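To: packing-work list
Date: 14 Sep 2018
Subject: Re: [packing-work] Two arms on the small goods table, what happens to us?

Hello all,

I am sorry for the slow answer. I write from the Pirkach site, where I work at the small goods tables, first on the evening shift and since May on the day shift. English is my third language, so please ask if some sentence is not clear.

On the list it was written:

> At Asthorpe they told us that we get the same two-arm table that
> Pirkach has. The manager says no person will lose the job and that
> the arms only take "the boring part". I would like to hear from
> somebody who stands beside it every day. What does it really do?
> Do you still pick, or do you only watch? And who gets the blame
> when an order is wrong?
>
> Also, is it true that you must now know programming? Some of the
> older colleagues here are worried about this and do not want to
> ask in the meeting.

I will try to answer in the same order.

What does it do. Our table handles the small personal care goods and paper goods, the things that go in the mixed orders. The items stand in shallow bins and there is one deeper yellow container beside them. Before, one person did all of this by hand, and on a full day we had 3,000 items over the small goods tables. The arms now do 1,000 of these. The rest is still our hands, and I do not think this will change soon, for soft packages are difficult. A carton has the same shape each time you take it. A packet of tissues does not, it bends where you press it. I put three pictures from the table here, so that you see what kind of goods I mean.

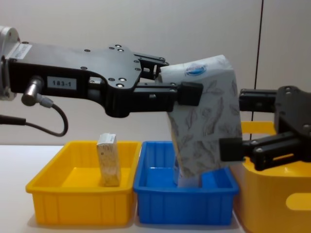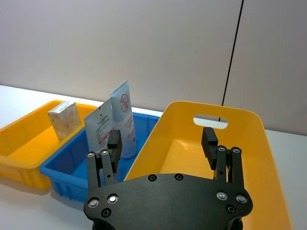
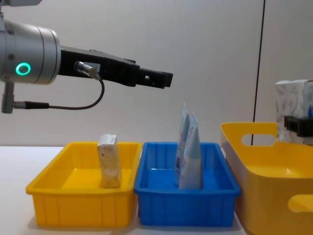

The small goods table at Pirkach, with the yellow and blue bins and the arms.

Do we still pick. Yes, but less, and in another rhythm. When I picked by hand I decided the speed, and I could talk with the colleague at the next table. Now I fill bins for the arms, I take the difficult orders myself, and I go to the arms when they stop. The stopping is what makes me tired. With my hands I was tired in the back, now I am more tired in the head. I cannot say which one is better. My shoulder is certainly better, and I want to be fair about this.

One thing that we learned late: the way you put the goods in the bin became a part of the work. We stand them upright and leave space for the fingers. A new colleague thinks this is a small matter, but it takes time, and in the first plan from Plollmont (they delivered the table) there was no time for it at all. We had to ask for it twice. Please ask for it at Asthorpe before the table comes, and ask that it is written down.

Who gets the blame. In the beginning this was not clear. The report showed only the table number, and the person who was standing there had to explain every wrong order. Now the report has a separate line for the arms. This was the most useful change for the mood in the team, more useful than the information meeting.

Programming. No. There is a screen with big buttons, and you choose the type of goods and press continue. I had two days of training. The first day was mostly safety, and the second day was mostly error number 609, which means that the grip was not sure. You will see 609 often and you will learn to dislike it. Two colleagues took the longer course and they can change the settings. They have a little more pay for it. I think everybody should be offered this course, also the older ones, and not only those who are quick to raise the hand.

About jobs. It is true that no person was sent away here. But two who left were not replaced, and the evening shift is smaller than before. I prefer to say this openly. The warehouse at Sutanto has 200 people and they made an agreement before the first table arrived, with a rule about replacement. We have no such rule. If somebody from Sutanto reads this list, could you post the text of it?

I can answer more questions, but please write to the list and not to my work address.

With kind regards,
small goods, Pirkach, day shift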